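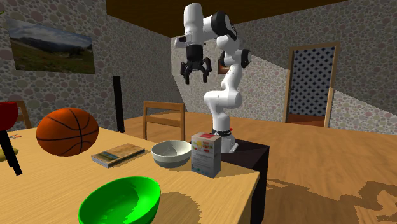
O braço simulado sobre a mesa de madeira, com a garra aberta. Imagem: Prostero

Última atualização: quinta-feira, 29 de março de 2018

Shuzhen Hou trabalha na Prostero, em Vikville, e passa a maior parte do dia dentro de uma sala que não existe. É nessa sala simulada que a sua equipa recolhe exemplos para o Gu, o sistema que deve aprender a pegar em objetos de casa.

"Cada exemplo é uma tentativa completa, do princípio até ao fim", explica ela. "Uma pessoa comanda o braço, e nós guardamos os movimentos e também as imagens." Até agora foram guardados 3.000 exemplos, feitos por sete operadores.

Perguntei-lhe por que razão puseram na mesma mesa uma bola de basquetebol, um livro e uma caixa de cereais. Respondeu que a forma é o mais importante. "A bola é larga para a garra. O livro está deitado e quase não tem altura. A taça pega-se pela borda, e isto o sistema demora muito a compreender."

O seu colega Jianguo Jia, que revê as gravações, é mais severo. De cada 40 tentativas, costuma rejeitar seis. "Se o operador hesita, o Gu aprende a hesitar", diz. Hou não concorda totalmente com ele e prefere conservar algumas correções, quando a pessoa erra e depois volta atrás.

Sobre a passagem para um braço verdadeiro, os dois falam com prudência. O primeiro ensaio está previsto para dezembro. "As sombras e o atrito vão ser diferentes", diz Hou. "Teremos de gravar outra vez uma parte."

12 partilhas | 3 comentários

Relacionados
Tianyou Duan: como escolher bons operadores
Bokasum abre laboratório em Vikville
Hongjun Xu responde aos leitores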